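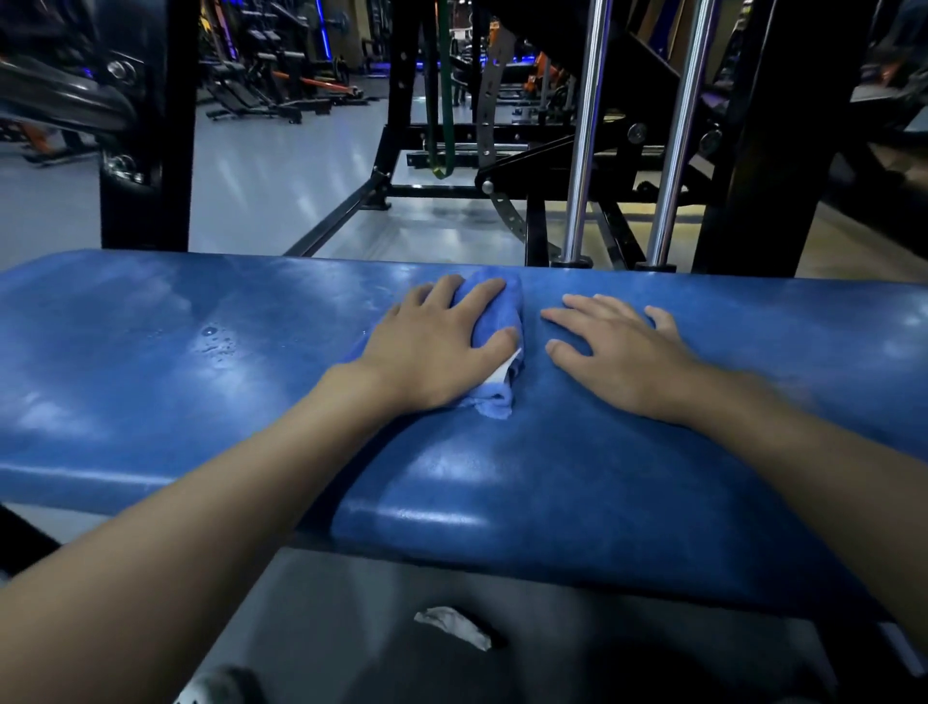

**Rerkerano compara tres cámaras de cabeza para enseñar a un brazo a limpiar bancos de gimnasio**

Brusville, 24 de enero de 2026

El pequeño equipo de Rerkerano ha terminado la primera ronda de su comparativa de cámaras, y los resultados tienen a todo el taller de buen humor. La pregunta de partida era sencilla: ¿qué cámara conviene llevar en la cabeza cuando una persona muestra una tarea que después tendrá que aprender un brazo robótico? Para responderla eligieron un trabajo de lo más cotidiano, pasar una toalla por el acolchado de los bancos y las máquinas de un gimnasio de Brusville.

En total se grabaron 261 pasadas con tres modelos distintos: uno de gran angular, otro de campo más estrecho y un tercero con sensor de profundidad. El vinilo resultó ser un examen durísimo (¡mucho más que las mesas de laboratorio!), porque refleja las luces del techo y los brillos se mueven con cada giro de la cabeza. «Con la toalla del mismo color que el banco, la cámara de profundidad sufre muchísimo, y justo por eso nos encanta esta prueba», cuenta Nandini Pillai, responsable de las grabaciones.

La gran angular se lleva de momento la mejor nota. Mantiene las dos manos a la vista casi todo el tiempo, también cuando una limpia y la otra se apoya en el acolchado, y eso facilita enormemente la reconstrucción del gesto. De las pasadas hechas con el modelo estrecho hubo que descartar 67, casi siempre porque una mano se salía por abajo. La de profundidad queda en un punto intermedio: floja en los brillos, pero estupenda para saber cuándo la palma toca de verdad la superficie.

La segunda parte de la comparativa ya está en marcha y se centra en las pinzas. Meirion Bevan y So-yul Choo han montado en el brazo Orkiton dos modelos, uno de dos dedos rígidos y otro de dedos blandos fabricado por Jarman, con un trozo de banco atornillado a la mesa del taller. El reto es que la pinza sujete la toalla doblada sin arrugarla y apriete lo suficiente para secar las gotas - algo que una mano abierta hace sin pensar. Los dedos blandos siguen mejor el borde redondeado del acolchado; los rígidos no sueltan la tela ni en los tirones más bruscos. Bevan confiesa que cambia de favorita cada tarde.

Quedan por hacer 200 repeticiones con cada pinza, todas con el mismo controlador y a la misma velocidad. Si el calendario se cumple, el equipo publicará las grabaciones y las tablas completas en agosto, junto con los soportes de cabeza que ha diseñado Cadi Bellis, tan ligeros que se llevan puestos una sesión entera sin molestias.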